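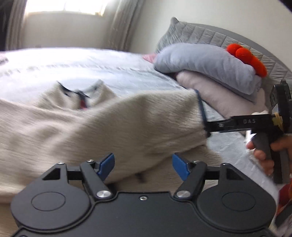

Cloludix Paired Hand Grippers: Frequently Asked Questions
Last updated 06/03/2024

What is in the kit?
Two hand-held grippers with fingertip pads fitted, one charging dock, a calibration board and a spare set of pads. The recording software is a separate download.

Does the kit include a robot arm?
No. The operator holds one gripper in each hand and does the task directly. Recordings are exported as paired trajectories with jaw opening and video. Mounting plates for two arm models are sold by Tidetti.

Which fabrics can it handle?
The standard pads are meant for knits, toweling and fleece. With thick pile, open the jaws wide and take the garment at a bound edge or cuff. Grip on loose pile alone is unreliable. For thin lining material, order the soft pads.

Can I record on a bed?
Yes. A bed, sofa or table is acceptable. Soft surfaces shift under load, so press down as little as possible. Bedding and pillows may stay in place.

Does a bright window cause problems?
It can. Washed-out areas carry no features for tracking. Patterned or quilted covers give better results than plain sheets. If the tracking light turns amber, pause until it returns to green.

How fast should I move?
Keep wrist speed under 200 mm per second near the garment. Faster motion blurs the fabric and the episode may be rejected on upload.
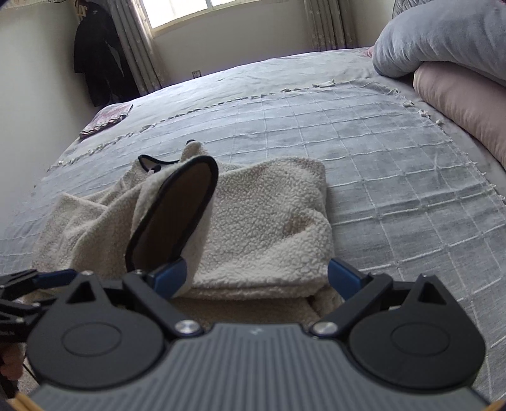
How long can one episode be?
The limit is 2000 frames. Longer folds should be split at a point where both jaws are open.

How often do the pads need replacing?
Inspect them every 40 hours of use. Replace both pads on a gripper together, then run the jaw calibration.

What does it cost?
The pair is $2740, excluding tax and shipping. Units ship from the Bruneck warehouse.

Can I use a single gripper?
Yes, in single mode. Select it before recording; paired files cannot be converted later.

Who do I contact for support?
Petro Panasiuk handles hardware and returns. Yamila Olivares handles software and export formats. Include the serial number and the session log.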